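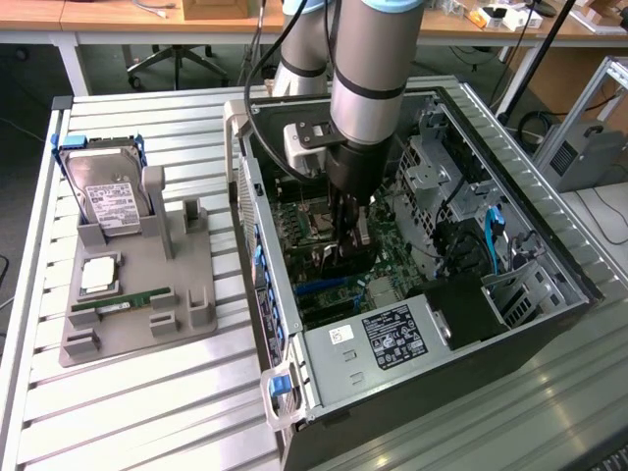

2020-06-23

My old computer finally went to the recycling place last week, and I've been thinking ever since about all the writing that lived on it. I got the important things off first (I hope!), and in the middle of all that copying I opened a folder called "garden," which I had completely forgotten about, and there went my whole evening.

I started keeping garden notes the first spring after we moved to Humudville. I'd never grown anything except a windowsill basil, and that basil did not have a happy life. The notes from that year are mostly questions to myself. Is this a weed? Is this also a weed? Why is the squash doing that? There's one whole page on whether to pull up the rhubarb the previous owners left behind, and I'm so glad I didn't, seeing as we've had rhubarb crumble twice this month already and there's a third one cooling on the counter as I type.

What surprised me was how much weather I wrote down. I never thought of myself as a weather person — my grandmother was, she kept a little calendar by the back door with the rain marked in pencil — but there it all is, first frost, last frost, the hailstorm that flattened the peas. One December I apparently sat down and worked out how much we'd spent on seeds and soil and that fancy hose, and the total was $620. For that money we got a lot of zucchini, a bucket or so of green beans, and tomatoes that were eaten mostly by something with small teeth.

The tomatoes are better these days. I switched to a variety from Montecinos, the little nursery out past the feed store, and they don't split the way the others did when we get a big rain after a dry spell. I put in 3 plants this year and kept 2 in pots on the porch as backup, which my husband says is pessimistic. We'll see who's laughing in August.

The other thing I found was a letter I'd started to my sister and never sent, maybe 3000 words of it, all about that first summer. How the kitchen smelled of paint, how loud the frogs were, how I'd cried over a tray of seedlings I left out in the sun. It's a funny feeling, reading a letter you never mailed. I called her up and read her some of it over the phone, and we ended up talking until the dog started complaining about his supper.

So I'm going to print the notes out, the whole lot, and put them in a binder with plastic sleeves so I can take them outside with dirty hands. I'm starting a page for this year too. So far it says that the beans are up, the lettuce has bolted, and I need more twine.

If anyone has a good way of keeping rabbits off young beets, please leave me a comment. I've tried the pepper spray and they seem to like it.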